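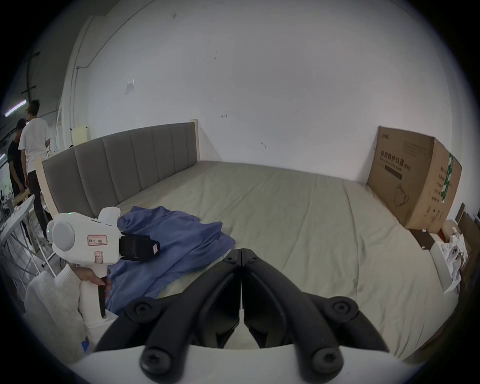

**Sodby 大学后勤与住宿服务部　宿舍管理科｜工作动态**

## 学生公寓床品配发与洗涤办法修订完成，二月起执行

2020年1月11日，后勤与住宿服务部召开学生公寓床品管理工作会议，审议通过《学生公寓床品配发、更换与洗涤办法（修订）》。修订后的办法自二月起在 Trenholm 公寓区、Levolgate 公寓区及国际交流学者公寓统一执行，原办法同时停止使用。

会议由后勤与住宿服务部主任 Sadia Sandhu 主持。各公寓区管理站负责人、校医院预防保健科、财务处资产管理科、学生会生活权益部代表，以及承担洗涤业务的 Ondieki 洗涤服务公司相关负责人参加会议。

### 修订经过

原办法制定时，各公寓区的床品采购和洗涤由管理站分别办理，配发标准、更换周期和损坏赔偿的口径长期不统一。Trenholm 公寓区实行以旧换新，学生凭换下的床品领取干净床品；Levolgate 公寓区由保洁班组按楼层收取，统一送洗后再发回各寝室；国际交流学者公寓沿用客房管理方式，由服务员入室更换。学生在公寓区之间调换寝室时，原有床品应当随人转移还是就地交回，原办法没有规定，管理站之间常需要电话协商，部分床品在台账上出现重复登记。

上学期，宿舍管理科就床品服务向住宿学生及访问学者发放问卷3,727份，收回有效问卷2,858份。问卷内容涉及更换周期、洗涤质量、床品尺寸、领取时间和赔偿标准。反映最集中的是床笠与床垫尺寸不符，其次为领取窗口开放时间与上课时间重叠，另有较多学生希望允许使用自备床品，并对自备床品的送洗作出安排。部分访问学者提出，入住当日往往在傍晚以后抵达，窗口已经关闭，当晚无法领取床品。

问卷整理工作由宿舍管理科 Kanini Lukumay 负责。在会上，她就问卷结果作了汇报，并对意见比较分散的几个问题逐一说明了处理建议。关于更换周期，本科生与研究生的意见差别较大，前者多认为现行周期可以接受，后者中要求缩短周期的较多。修订稿采用统一的基本周期，同时为确有需要的学生保留提前更换的渠道。

修订稿形成后，曾送学生会生活权益部、校医院和财务处征求意见，并在各公寓区公告栏张贴。公示期间收到的书面意见已由宿舍管理科归档，采纳情况随办法一并印发。

### 主要内容

**（一）统一配发标准。** 每个床位配发床笠、被套和枕套，并按在用数量留有周转备份。被芯和枕芯由学校提供，学生可选择自备，选择自备的应当在入住登记时注明。床垫保护垫随床垫管理，不计入个人领用清单，离校时不需交回窗口。

**（二）按床垫规格编号。** 各公寓区现有床垫购置年份不同，长宽和厚度存在差异。二月以前，管理站须完成床垫规格的核对，将规格代号登记在床位卡上，并在床笠内侧缝制相同代号的布标。学生领取时核对代号即可。今后采购床垫应当优先选用已有规格，确需增加新规格的，由管理站提出申请，经资产管理科审核后办理。

**（三）调整窗口时间。** 各公寓区床品服务窗口在保留原有上午时段的基础上，增设晚间时段。考试周和新学期报到期间的开放安排由管理站另行公布。国际交流学者公寓值班室存放应急床品，抵达较晚的访问学者凭入住通知领取，次日由值班人员将领用记录转交窗口。

**（四）明确提前更换的情形。** 学生患病、床品受到污染或者寝室发生漏水的，可以随时申请更换，不受基本周期限制。皮肤病和呼吸道疾病患者的床品按校医院意见单独收集、单独装袋，交接单上应当注明洗涤要求，但不得写明患者姓名和病名。

**（五）规范自备床品送洗。** 自备床品可在指定时段送洗，费用由学生承担，收费标准张贴于窗口。羊毛、真丝、羽绒及标注不可水洗的制品不在受理范围内。送洗物品应当放入管理站发放的网袋，并填写寝室号和床位号。逾期未领取的，由管理站保管至学期末，并通过寝室长通知本人。

**（六）简化赔偿程序。** 床品正常磨损由学校承担更新费用。人为损坏或遗失的，按购置价格和使用年限折算赔偿。学生对认定结果有异议的，可以向宿舍管理科申请复核，复核期间暂不收取费用，也不影响其领取替换床品。

### 洗涤质量与交接要求

会议听取了 Ondieki 洗涤服务公司运营负责人 Chaiwat Suwannarat 关于洗涤流程的说明。该公司自上学年起承担学校床品的集中洗涤，目前各公寓区的床品已经分车运送，净品与待洗品使用不同车辆。会议要求该公司在二月以前完成交接单的更换，按公寓区、楼栋分别填写，并在每批次净品送达时附质量检查记录。

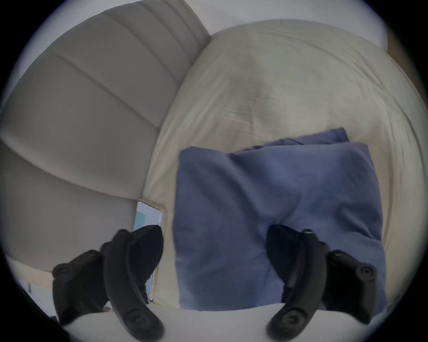 洗涤质量的日常检查由管理站承担，检查重点为破损、变色、残留污渍和异味。管理站在收到净品后应当先行抽检，抽检不合格的批次整批退回重洗，不得拆零发放。铺床环节的查看同样列入检查内容，床笠四角应当套至床垫底部，表面平整，无明显杂物。米色等浅色床笠铺在床上以后，污渍和毛发较易辨认，检查人员应当在光线充足时查看整个床面；床上若放有叠好的布类物品，如图中的蓝色织物，应请使用人先行移开，再作查看，检查人员不得自行翻动或收走。入室检查须提前通知，并由两名工作人员共同进行。

校医院预防保健科 Tsehay Abdella 就床品卫生管理提出了具体意见。她建议管理站将待洗品收集点与净品存放间分开设置，尚不具备条件的楼栋应当错开收发时间，并在两次作业之间对台面和推车进行清洁。净品存放间应当保持干燥通风，货架底层与地面留有间距，靠墙一侧不得直接堆放布草。会议采纳了上述意见，要求 Levolgate 公寓区管理站尽快提出底层存放间的调整方案，报后勤与住宿服务部备案。

对于工作人员的操作，办法作了相应规定。收集待洗品时应当佩戴手套，不得在走廊内抖动、分拣；发现床品中夹带衣物、证件、钥匙等个人物品的，当场登记并封袋，由管理站通知失主。待洗品离开公寓区以后发现的个人物品，由洗涤公司随下一批净品送回，双方在交接单备注栏签字。

### 旧床品处理

修订办法首次对退出使用的床品作出规定。经检查不再适合配发的床笠、被套和枕套，由管理站按季度清点，填写报废申请，资产管理科核准后统一处置。其中棉质部分经洗涤、裁剪后可以用作保洁抹布，由保洁班组登记领用；仍保持完好但规格已停用的，在征得受赠单位同意后，可以用于公益捐赠。任何楼栋不得自行丢弃、出售或转让。

财务处资产管理科表示，报废核准与新品采购今后将使用同一份台账，各管理站提出采购申请时应当附上同期报废数量和现有库存。没有附列上述材料的申请，资产管理科将退回补充。床品采购仍按学校现行采购规定办理，所需经费列入年度住宿运行预算，本次修订不涉及住宿费标准的调整。

### 过渡安排

为保证新旧办法衔接，后勤与住宿服务部对二月以前的工作作出如下安排：

- 各管理站完成库存清点，对没有编号的床品补办登记，清点结果报宿舍管理科；
- 在住学生无须统一交回现有床品，首次到窗口更换时换领带有规格代号的新床笠；
- 寒假期间离校的学生可以将待洗床品装袋交至窗口，返校后凭回执领取，也可以自行保管；
- 寒假留校学生的更换工作照常进行，开放时间以楼内张贴的通知为准；
- 原办法执行期间已经认定但尚未缴纳的赔偿，按修订后的标准重新计算，已经缴纳的不再调整。

Trenholm 公寓区因部分楼栋正在进行热水管道检修，床品服务窗口临时迁至该区活动中心一层，检修结束后迁回原址。迁址期间领取手续不变，行动不便的学生可以联系楼栋值班室，由工作人员送至寝室。

学生会生活权益部代表 Mwende Kimaro 在会上建议，将办法中与学生直接相关的内容编成简要说明，在新学期报到时随床位卡发放，并提供英文文本。会议同意这一建议，说明文本由宿舍管理科起草，学生会协助校阅。她同时提出，赔偿折算的计算方法应当在窗口公开，便于学生在缴费以前自行核对，该项要求已写入办法附件。

Sadia Sandhu 在会议结束时强调，床品管理涉及学生日常生活，各管理站要严格按照修订后的办法办理，遇到办法没有规定的情形应当及时请示，不得自行增设收费项目或者提高领取条件。执行满一个学期后，后勤与住宿服务部将再次征求住宿学生意见，对需要完善的条款提出修改建议。

办法全文及附件可以在各公寓区管理站查阅。对条款内容有疑问的，可以在工作时间向宿舍管理科咨询，涉及个人赔偿认定的，请携带床位卡和领用回执。

（后勤与住宿服务部　宿舍管理科供稿）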